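Chapter 4
Mixtures, and Why They Refuse to Stay Mixed

Oil and vinegar have been introduced at dinner for centuries and still leave separately. This chapter asks why.

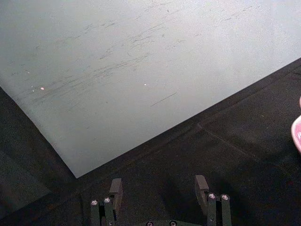 A mixture is two or more substances sharing a space without reacting. Salad dressing counts. So does the air in your classroom, though you may prefer the dressing.

Stirring spreads one substance through another. Given 60 minutes and no supervision, many mixtures undo your work.

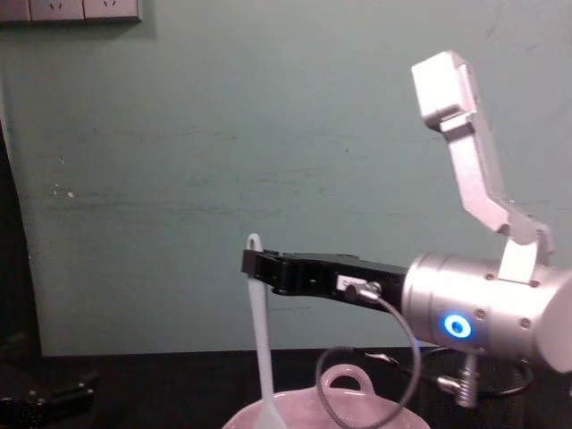 An emulsifier, such as egg yolk, has one end that likes water and one that likes oil. It makes an excellent diplomat and a decent mayonnaise.

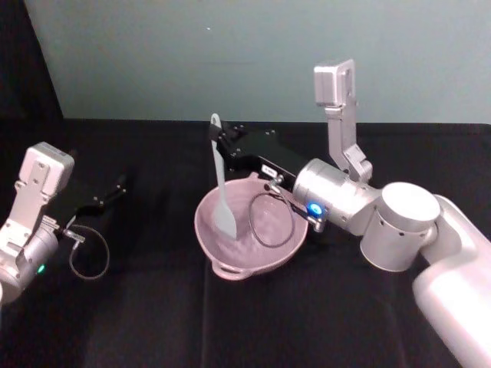

Before reading Section 4.1, write down 8 mixtures you ate this week. Toast is debatable.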